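Sorting Fruit on a Cloth Before Storage

26 October 2024
By Ustik

The back room stays cool from the end of October, so this is when I move fruit out of the kitchen and into storage. I do the sorting on a cloth. I used to do it on the bare counter and ended up with flat spots on anything that had been sitting more than a day or two, and one piece rolled off the edge every session without fail.

The cloth needs enough weave to hold a round object still. Smooth cotton sheeting is poor at this. A checked tablecloth or a light blanket works well, and the stripes give me a grid to sort against. Firm fruit goes toward the far side, ripe fruit toward me, and anything doubtful stays in the middle until I have handled it twice.

Handling means pressing near the stem with the side of the thumb, lightly. Pressing the widest part tells you less and leaves a bruise that shows up four days later. I also turn each piece over to look at the blossom end, where rot starts on most of what I store. A dry dark scar is fine. A soft dark scar goes in the eat-now bowl.

Color is a weak guide taken alone. Greenish yellow fruit can be ripe and dark red fruit can be hard as a ball, depending on the variety. I sort by feel first and only then group by color, which mostly helps me find things later.
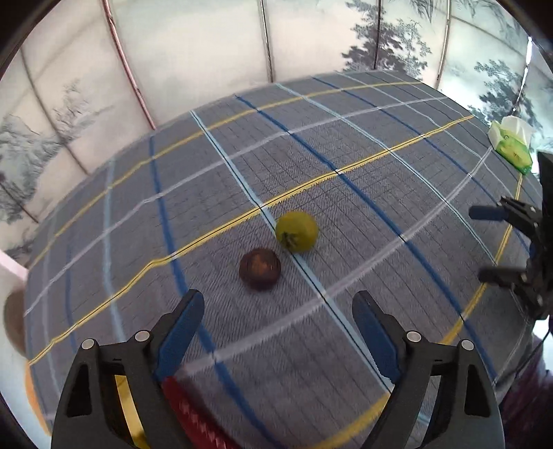 How long can sorted fruit stay on the cloth before it goes into the crate?

Overnight at most, in a room without direct sun. After that the ripe pieces begin to push the firm ones along, and the sorting has to be done again.

For the crate itself I use a Grinwood slatted box with a liner of plain newsprint. The liner gets changed every 6 weeks, or sooner if it feels damp. Pieces go in one layer deep with a gap between them. Two layers is possible for hard apples, with a sheet of paper in between, but checking the lower layer takes long enough that I stopped doing it.

Weights from this year, for my own reference: 154 pieces went through the sort between July and now. I kept a tally on the inside of the cupboard door. The early batches were mostly plums and did not go into storage at all. Everything since has been apples and pears, plus a bag of mixed fruit from the Tikar stall that I would not buy again for keeping. It was good to eat fresh, but the skins were marked and several went soft in the crate.

Washing comes after storage. Water left in the stem cavity is the quickest way I know to lose an apple. If a piece is dirty I wipe it with a dry cloth and leave it at that.

The sorting cloth gets shaken outside and washed on a cool cycle with no softener. Softener leaves a coating that makes the weave slippery, and I can smell it on the fruit. Mine has been washed enough times that it no longer lies flat, so I pull the corners out by hand before starting.

Next job is a second crate. The Shboul one has handles on the short sides and would fit the lower shelf, but I need to measure the door clearance first.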